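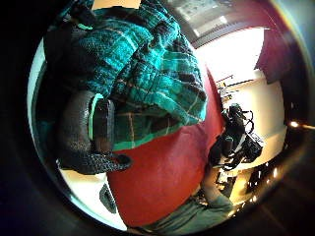 Category: Textiles and Clothing Studies – Household Practice

4. Surface, light and the handling of checked knitwear

4.1 The task

Participants in the Prernville sessions were asked to lay out, smooth and fold heavy knitted garments at a pace they would use at home. We chose knitwear for this part of the study because earlier work on folding has mostly used shirts and towels. Those keep a crease. A chunky knit doesn't, and the person folding it has to decide what counts as flat enough.

Across all sessions we recorded 941 folds, of which 296 were made on checked or plaid garments. The remainder were made on plain knits of similar weight. A fold was counted once the person had let go of the garment with both hands for longer than 2 seconds. Folds that were opened again before that point were treated as part of the next attempt.

Plaid turned out to be useful to people in a way we hadn't planned for. Several told us they lined up the checks first and let the edges fall where they liked. On plain garments the same people worked from the hem and the side seams. The two methods gave folded piles of much the same size, but the plaid ones were squarer at the front, where the lines showed.

4.2 The room and the working surface

Light matters more for this work than we expected when we wrote the plan. A dark check is hard to read in a dim corner, and people leaned in or turned the garment toward the window when two dark blocks met at a fold. Sessions held late on a Saturday afternoon were slower on the darkest garments, and we report those separately in Section 5.

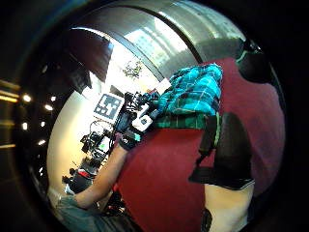

The colour of the surface under the garment had a smaller effect. A strong background colour made hems easier to find, most of all when the hem was a bright shade of its own. On a pale surface, light-coloured hems were missed more often, and the person usually found the edge by feel. Gloves made this harder. In the gloved rounds people pinched the fabric further in from the edge, then shook it out or slid a finger back to locate the hem.

We used the Bakska scale for judging flatness, with one change. The original has a middle grade for "lightly rumpled", and our raters couldn't agree on what that meant for a thick weave. We dropped it and kept the remaining grades as they were. Ní Chonaill describes the same problem with blankets and deals with it by pressing the cloth under a board before rating. We decided against pressing, as it hides the very thing we wanted to look at.

Figure 4. Three views with teal plaid fabric. 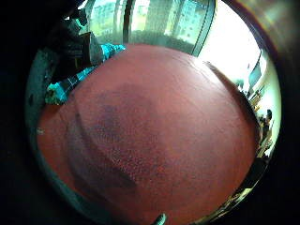
Why not simply have everyone fold in the same way?

A set method would have told us how well people follow instructions. We wanted to know which edges, lines and corners they rely on when the choice is left to them.

4.3 Differences between participants

Of the 64 people who took part, most settled into one method within the first few garments and stayed with it. A smaller group changed method with each garment, and their times were more uneven. Age made little difference. Having worked in a shop did – those participants folded the sleeves in first nearly every time, even on garments where the sleeves were too bulky to lie flat.

People who did the laundry for a larger household tended to stop sooner. They were happy with a pile that would fit the drawer and said so. We didn't correct anyone, and these folds were kept in the count with the rest.

The main weakness of this part of the study is the garments themselves. All came from the Prondach set, which runs to large sizes, and a child's jumper may well be handled in another way. Washing also loosened some of the knits over the course of the work. We replaced the worst of them in December, and the later rounds used the new ones throughout.

Related items
Folding without a crease: blankets and throws
Pattern matching by eye in home sewing
How people store winter clothes in small flats
Window light and colour judgement at the ironing table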